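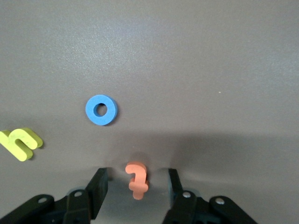
The blue ring, the n and one of the orange numbers, on the gray table.

I've been meaning to write up the foam letters for a while. A couple of people asked after the last post what I did with the bag I brought home from the rummage sale in Skevstead, and the short answer is that it took most of November.

The bag was one of those big zip ones that bedding comes in. Idun Midtbø was running the toy table and she let me have it for 50 cents at the end of the day. She told me it was probably three or four sets mixed together and that she hadn't looked through it. I said fine. My sister's youngest had just started pointing at letters on cereal boxes, and I figured there had to be one full alphabet in there somewhere.

There wasn't, as far as I could tell that first night. I tipped everything out on the living room rug and gave up after a few minutes. The rug has a pattern and the pieces disappear into it. The next evening I moved the whole thing to the gray table in the back room, and that was much better. Every color stands out on that table. If you are going to sort small colored things, find a plain dark-ish surface first and save yourself the trouble I had.

I started by sorting by color, which was a mistake. The same color turned up in sets that clearly didn't belong together. Some pieces were thicker than others, and some had been handled so much the edges had gone soft. So I put everything back in the bag and started over by thickness. I used a pencil lying on its side as a gauge. Thicker than the pencil went in one bin, and thinner went in the other. The thin ones were all bath letters and I didn't want those anyway. They went to the neighbor.

With the thick ones I could finally look at what I had. Most were lowercase, with a good number of numerals and a few uppercase letters that must have come from another set. I laid them out in alphabetical order in rows and left gaps where something was missing. It takes up more room than you'd think. I had to do the letters one night and the numbers the next.

A few notes for anyone doing the same job.

The blue ring gave me the most trouble. It's a nice chunky piece, sky blue with a round hole in the middle, and it could be a letter O or it could be a zero. In some sets the zero is taller than the O and you can tell them apart. This one is just a ring. I put it with the letters, then I put it with the numbers, then back with the letters when I wanted to spell "no" for the little one. It lives with the letters now and gets borrowed.

The n is another one. Turn it around and it's a u. Mine is yellow-green and has a few faint smudges on it, and the color is a bit faded. I tried dish soap and a soft sponge on the whole batch, and most of them came up fine. I would not use anything stronger on foam. I tried a dab of bathroom cleaner on the back of a broken k and it left a pale spot. For the smudges that stay, I leave them. They don't bother a three-year-old.

The same problem comes up with p, d, b and q. My sister said to mark the bottom edge with a dot of permanent marker, and I did that on four of them before deciding I didn't like how it looked. You can still read them if you hold them the right way up, and figuring that out seems like part of the point.

Numbers went faster. The 6 and the 9 are the same shape in this set, so I kept two and called it done. The orange ones were all in good condition. Those are a salmon kind of orange and they like to stand up on edge if you set them down carelessly, so you end up looking at the thin side and wondering what it is. Lay them flat before you try to read them.

For washing, I did them in batches in the kitchen sink with lukewarm water, then squeezed each one in a dish towel and set them out on a cooling rack overnight. Foam holds more water than it looks like it does. The first batch I bagged too early and they smelled like a basement by the weekend. I had to wash those again. Give them a full day, and flip them once.

Storage was the last thing. I had a Perberg bin with a snap lid left over from when I redid the sewing shelf, and everything fits in it with space to spare. Letters are in a mesh bag inside the bin and numbers are loose on top. I thought about getting one of those divided cases with a slot for each letter, but I know how that would go. It would be neat for one afternoon.

I still need an e, a t and a second s. You can't spell much without an e. I wrote to a woman who sells single replacement pieces by mail, and she had the t but wanted more for postage than I paid for the whole bag, so I'm holding off. If you have a spare lowercase e in the thick kind, any color, let me know in the comments. I have extra g's and j's to trade, and nobody ever wants those, but I'm offering.

We tried them out last weekend. The little one went straight for the blue ring and wore it on her thumb through lunch. She can find the n when you ask for it, most of the time. She calls the orange numbers "the carrots." We got as far as "on" and "no," using the same two pieces, and she thought it was very funny that they were different words.

Next up is the box of wooden puzzles from the same sale. I've opened the lid and closed it again. There are knobs missing from at least one of them, and I want to see if the hardware store carries something the right size before I start gluing.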